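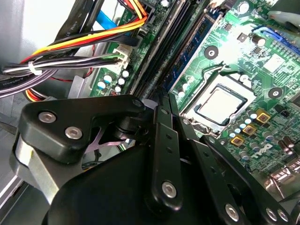 Plumholm Library Will Take Your Old Computers Again This November

27 October 2022

If you have a tired old desktop sitting in the hall closet, underneath the winter coats and that board game with the missing pieces, the Plumholm Public Library would be very glad to hear from you. The library's computer drive is coming back in November, and this time it will run for 2 full weeks so that people who work odd hours have a fair chance of getting there.

Last year's drive lasted a single weekend and brought in 100 machines, which was a good deal more than the back room on Pacheco Street could comfortably hold. The ones that could be fixed were cleaned up, given fresh software and passed along to families with kids in the Plumholm schools. The rest were stripped for memory and power supplies, and the leftover metal went to the county recycler.

"People kept apologizing for how old their computers were," said Nafula Mwaipopo, who runs adult programs at the library and has been answering phone calls about the drive since summer. "I tell them to bring it anyway. My own mother brought hers, and she had written the password on a piece of tape on the side — bless her."

Desktops, laptops, keyboards and mice are all welcome. Printers are not, and neither are the big glass monitors, though the county will take those at the Fetier Road transfer station for a small fee. Donors should copy off any photos or tax papers they want to keep. Drives will be wiped before anything is handed on, and you can ask for a signed slip saying so.

Yutong Lu, a retired math teacher, will also lead 4 free evening classes on simple repairs, covering things like cleaning out dust, adding memory and swapping a worn-out drive. Each class has room for 12 people, ages 14 and up, and you don't need to own a screwdriver or know a single thing beforehand.

Sign-up sheets are at the front desk, next to the seed packets. Zena Bakery across the street is sending over cinnamon rolls for the first class, so it might be wise to come a little early!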